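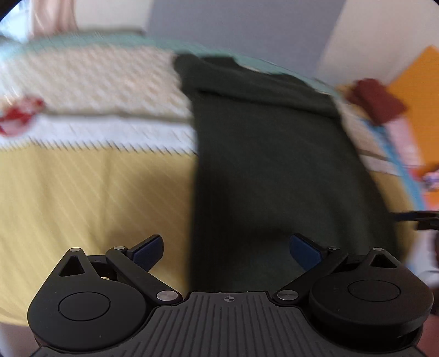 Home | Minutes | House Rules | Bulletin Board | Contact

Grurnley House Residents' Meeting
Minutes, Oct 31, 2024

Present: 11 residents, plus two who listened from the stairs and asked to be left out of the minutes.

1. Last minutes
Approved after the word "riot" was changed to "discussion" under Laundry.

2. Clothes on beds
The chair repeated that a bed is for sleeping in. Several residents said it is also the only flat surface in the room big enough to fold a sweater on. Agreed that folding on beds may continue, and that a folded garment should reach a drawer by bedtime. A proposal to define bedtime was withdrawn.

3. Bedspreads and blankets
The yellow striped bedspreads stay. A motion to replace them with something "calmer" from the Shimada catalog failed, 2 in favor. Patterned blankets from home are still welcome — the house takes no position on whether they match.

4. Curtains
One resident finds pale pink curtains hard to wake up to. Noted.

5. Storage
Siltier quoted $80 per room for shelves. Detov quoted less but did not say what for. Both to be asked again, in writing this time.

6. Lost property
The box now holds around 21 items, mostly single socks. Anything unclaimed by December goes to the thrift store. The owner of the green shirt may collect it without giving an explanation.

7. Any other business
Whether a pillow counts as furniture. Carried over.

Next meeting in December, in the dining room, after the dishes are done and not before.

Contact the house office | © Grurnley House | Back to top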